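Closed-loop stored value

Closed-loop stored value is a form of prepaid money which can be spent only with the company that issued it, or with a fixed group of shops that have agreed to accept it. The customer pays in advance, the amount is kept as a balance in a card or a telephone application, and each purchase is taken from this balance. It differs from an open-loop wallet, which can be used at any merchant connected to a general payment network.

Origins

The oldest form is the paper gift voucher. Department stores sold vouchers long before there were electronic tills, and many of the rules used today come from this practice, for example the printed expiry date and the refusal to give cash in return. Plastic cards with a magnetic strip replaced paper in most large chains because the balance could be kept on a central computer and a lost card could be blocked.

When mobile telephones with cameras became common, the card could be replaced by a code on the screen. The cashier scans the code, or the customer scans a printed code on the counter. Small shops preferred the second method – it needs no special equipment, only a sheet of paper.

How it works

The issuer keeps a ledger with one line for each account. A top-up adds to the line and a purchase subtracts from it. In a simple scheme the issuer and the shop are the same company, and no money moves at the moment of purchase, as it was already received. In a shared scheme the issuer must pay the other shops later, usually at the end of each day or week. This payment is called settlement.

The Plarnier scheme is often used to explain the shared type. It was opened by a chain of bakeries and later accepted 60 other shops in the same district. A customer could load a maximum of 800 in local currency, and the bakery chain settled with its partners every evening. At its largest the scheme had 923 active accounts.

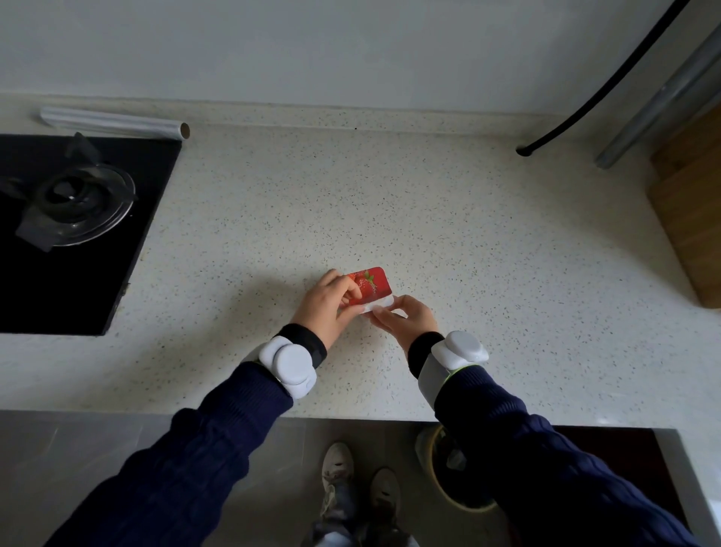

Most purchases made with closed-loop balances are small and frequent: bus tickets, coffee, a newspaper, a meal in a works canteen. The ordinary card fee is heavy on such amounts, and for this reason the food trade was among the first to adopt prepaid balances. A single small package with a strawberry on its red top, of the kind one peels open by hand, may cost so little that a fixed fee would take a large part of the shop's profit. With a prepaid balance the fee is paid once, at the top-up, and is shared among many purchases. Canteens also value the speed, as the queue does not wait for an answer from the bank.

Rewards

Almost all issuers offer a bonus to persuade customers to pay in advance. The usual forms are an extra amount on each top-up, a free item after a certain number of purchases, and a lower price for members. Ikine, a wallet for petrol stations and their shops, gave its bonus only in April, when customers prepared their cars for the warmer months. Rundard instead allowed users to send part of their balance to a relative, and this small feature brought it more new accounts than its discounts.

Unspent balances

A part of the money loaded is never spent. Customers move to another town, change their telephone or simply forget. The accounting word for the amount which the issuer may finally keep is breakage. In some countries it must be passed to the state after a fixed period, in others it becomes income of the issuer. Consumer groups have criticised short expiry dates, and many laws now require that the date is shown clearly before the first top-up.

Safety of the money

A closed-loop balance is generally not a bank deposit, and deposit insurance does not cover it. If the issuer fails, the customers may become ordinary creditors. When the Penry book chain closed, holders of its card received 80 per cent of their balances, and only because the chain had kept a separate account for them. Such separation is obligatory in some places above a certain size of scheme – below that size it is often left to the issuer.

See also: gift voucher, electronic money, settlement, breakage

Comments (3)

Useful page, thank you. Does the part about expiry also apply to transport cards? Mine has no date on it anywhere.

I had a Penry card and never knew there was a separate account behind it. The letter they sent was very hard to understand.

Please add something about refunds. If I return an item bought with a balance, must the shop give me cash or can it put the money back in the wallet?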